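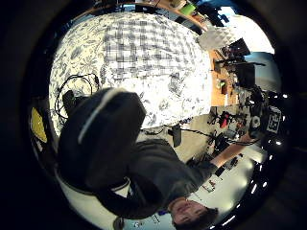
House Rules for Teaching a Robot to Fold: the gallery

The first draft of the Ondus recording rules had 57 entries, and one of them concerned the correct way to hold a pen. It was written in July, in a hot room, by people who had just discovered that a good part of their recordings couldn't be used and who wanted very much for this to be the fault of a missing sentence. Version 2 is shorter. It fits on a sheet of paper you can tape to a wall, and most of us have read it.

This page goes with that sheet. The rules cover demonstrations recorded by hand, in which a person does a household job while wearing gloves with markers and a robot is later expected to take the hint. They don't cover what the robot does with the hint. That has its own document, maintained at Troston, and it's a good deal gloomier.

A word on terms before we go on. A "take" is one attempt at one task, start to finish. A "session" is as many takes as you can do before you begin to hate the shirt, with an upper limit of 75 minutes whether you hate it or not. A "discard" is a take we throw away, and the person who made it doesn't get to decide whether it was a discard. We tried it the other way and had no discards at all, a result that impressed everyone except the people training the model.
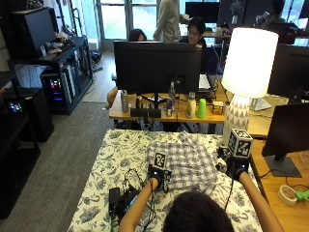

Rule 1 is to keep the markers where the cameras can find them. It sounds like advice for a small child at a train station and it gets broken in much the same way. People lean in. They fold with the wrist tucked under, as they have since they were nine, and the marker spends half the take pointing at the mattress. Fold as if somebody across the room needed to read your watch.

Rule 2: don't perform. The robot has no use for flair. If you normally smooth a sleeve twice, smooth it twice. If you normally stuff the whole thing in a drawer, tell the session lead, and you'll be assigned to towels.

Rule 3: leave your mistakes in. A take in which the collar slips and gets fixed is worth more to us than a perfect one, and the Hisum group would like three of those for every ten clean ones. They want real mistakes, please. We can tell. There's a particular way a person drops a cuff on purpose, with a tiny pause beforehand, and a model trained on enough of it will learn the pause.

Rule 4 covers cables. Before the first take, route them away from the cloth and give each arm enough slack to reach the far corner. Check again after every break. If a cable lands on the garment in the middle of a take, stop, say "discard" out loud and start over. Don't flick it away with your little finger. We have several recordings of that, and at one point a very expensive arm seemed to regard it as part of folding.

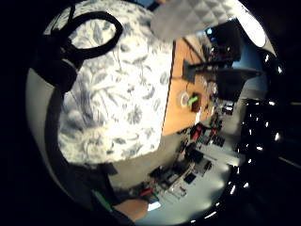 Background objects caused the longest argument of the whole revision. The Piątek annex wanted a bare bed, a bare desk and neutral walls, on the theory that a clean setting makes clean data. The rest of us pointed out that no home has ever looked like this, including the homes in Piątek. So Rule 5 is a compromise: clutter may stay, provided it doesn't touch the work and doesn't get moved between takes. A pair of headphones on the bedspread is fine. A roll of tape on the desk is fine too, and so is the bright green thing beside it, whatever it's for. What you may not do is tidy up halfway through a session out of sudden shame. Be ashamed before the first take or after the last one.

Rule 6 was added when the total passed 2000 takes and we noticed that a surprising share of them involved the same fold. People get good at one method and stop having others. Change the starting position of the garment every time: inside out, upside down, one sleeve under, dropped from chest height. If you catch yourself laying it out nicely first, pick it up and drop it.

Rule 7 deals with the other people in the room. Anyone who might be in view of a camera gets told so before recording begins and can say no, or move, or ask for a take to be deleted later without giving a reason. The notice on the door doesn't count as telling them. Doors are where notices go to be ignored, as the fate of the notice about mugs shows.

Rule 8: when your hands are tired, you're done. Gloves come off between sessions, every time, including when you only have one more little thing to do. Tired hands cut corners, and the corners end up in the data along with everything else. Write down when you stopped and don't round it up to look keen.

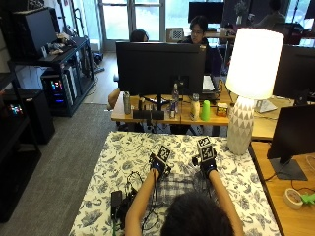
Baltasar Quintana objects that Rule 8 and Rule 2 can't both be right. People fold laundry tired, he points out, usually late in the evening and with the television on, so if we want natural folding we should be asking for more of the sloppy kind. He'd also like it recorded that 75 minutes is far too long for fitted sheets and that anybody who disagrees is welcome to take his slot.

The point about fitted sheets has been accepted and will appear in the next version, where they get a limit of their own. On tiredness we're leaving the rule alone. It's there for the wrists, and the robot can learn about late evenings some other way.

Corrections to this page go to whoever is session lead that day. Proposals for new rules are accepted as well, on condition that you name an old one to take out. The pen rule has already gone, so you'll have to find another.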